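Sweet Before Sugar: Baking With Root Vegetables
Food Studies project report, Cirwood

Our project started with a jar of parsnip jam at the Skelitz market, and it was so good that we wanted to know what else a parsnip could do in a dessert. We chose a plain tray sponge and swapped part of the sugar for grated parsnip, then did the same with beets. Every batch used 232 grams of flour, two eggs and the same square pan, and only the vegetable and the sugar changed.

The full-sugar sponge had 139 grams of sugar in it. For the parsnip version we cut that in half and added two packed cups of finely grated root. The batter looked far too thick and we nearly poured in milk, but the parsnip lets go of a lot of water in the oven and the crumb came out lovely and soft!
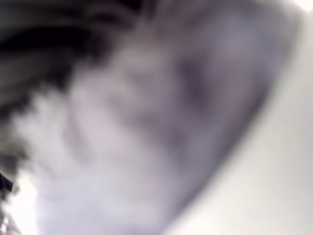
Fig. 1. Pale and dark tones, close up.

Beets were harder. The first tray sank in the middle and tasted of soil (one of us liked it, the rest did not). Roasting the beets before grating made a huge difference - the earthy taste dropped back and a kind of toffee flavor came forward. We baked the second tray on a Tuesday and it was gone before the lunch bell.

Tasters from the Kunadau and Cheon class groups tried all the cakes without knowing which was which.

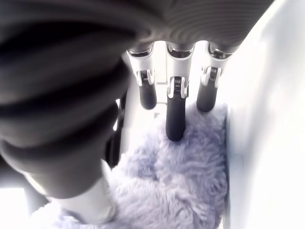
Most of them put the parsnip sponge first, ahead of the full-sugar one, and several guessed it had banana or coconut in it. The roasted beet cake came third, with comments like "nice but odd" and "would eat with cream." The unroasted beet cake came last, as we expected.

If we did this again we would weigh the grated vegetables, as a packed cup depends a lot on who is packing it. We would also love to try pumpkin, and a pinch of nutmeg in the parsnip batter.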